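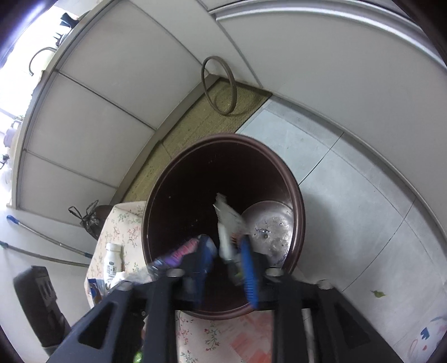
flottonfan
Is anyone else's town switching to pay-per-bag trash? Ours starts in May and I'm already annoyed. $4 a bag, and they have to be the official ones from Dulix. Half of what we toss is stuff like snack wrappers and clear plastic lids, and that fills a bag fast even though it weighs nothing. How are you all keeping it down?

kettle_50
We've had it in Brorura for a while now. You get used to it! I squash everything flat and we put out one bag most weeks.

marshlane
Must be nice. Family of six here, two in diapers, and no amount of squashing fixes that. It's a tax on having kids.

kettle_50
Eh, I'd say somebody was always paying for it – it was just buried in the property bill.

marshlane
And did your property bill go down? Mine sure didn't.

flottonfan
OK this is what I'm worried about lol. Does the town sell smaller bags?

tomatoes4ever
Cordeiro has a half size for $2, ask at the town office. Also check the lids for a number, our drop-off takes 5s but not 6s.

marshlane
Ours takes neither :(

flottonfan
Calling them tomorrow, thanks all!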